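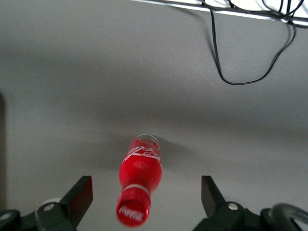
Keep the Bottle, Skip the Can

I have a shelf over my desk with 186 empty drink containers on it, and most of the people who visit ask me why. The question I would like to answer is a smaller one: why the aluminum bottle is the best container soda has ever been sold in, and why I think stores should carry more of it.

Start with the shape. A red Coca-Cola bottle with curved shoulders and white script on it is easy to recognize from any direction. Turn it upside down, with the red cap pointing at the table, and it is still plainly the same bottle. A can does not pass that test. A can is a tube with printing on it, and if you covered the printing you would not know whether it held cola or tomato juice.

The cap matters more. Once you open a can, you have to finish it or throw it out. I drink slowly. I buy a can at lunch and at 3 p.m. I am pouring the last third down the sink. A screw cap fixes this completely. I can close the bottle, put it in my bag on its side, and take the bus home. Plastic bottles also have caps, of course, but a plastic bottle gets soft and crinkled by the second day and I don't like holding it.

Glass is what most collectors prefer. My friend Nhi Lã has glass on every windowsill of her apartment and will not hear a word against it. She says soda tastes better from glass, and she may be right. I have tried to tell the difference and can't. What I can say is that glass is heavy, and that I have swept up two bottles from my own kitchen floor in the past year. An aluminum bottle that falls gets a dent. I have several with dents and I keep them with the dent facing the wall.

The argument against is price. At the Wukura market near me the aluminum bottle costs close to double what a can does, and it holds less than the plastic one beside it. Toàn Sầm, who runs the register there most evenings, told me he orders two cases in April and they last until the fall. People pick one up, look at the tag, and put it back. I understand that. If you are buying drinks for a birthday party, buy the big plastic ones and some cups.

But most soda isn't bought for a party. It is bought by one person who wants one drink, and that person would be better off with a small bottle that closes. I would give up some ounces for that. I have been drinking less soda anyway, and a container that lets me stop halfway has helped.

There is also what happens afterward. I rinse mine with warm water, leave them neck down on a dish towel overnight, and screw the caps back on in the morning. Some go on the shelf. The rest go in the recycling with the caps off, or I use them. One holds a few stems of dried grass on the bathroom counter. Another has been my watering bottle for the small pots, where the narrow neck puts the water where I want it and keeps it off the leaves.

I know a shelf of empties is not to everyone's taste. My sister calls it the bar. I would still ask anyone who buys a can out of habit to try the bottle once, drink half, and put the cap back on.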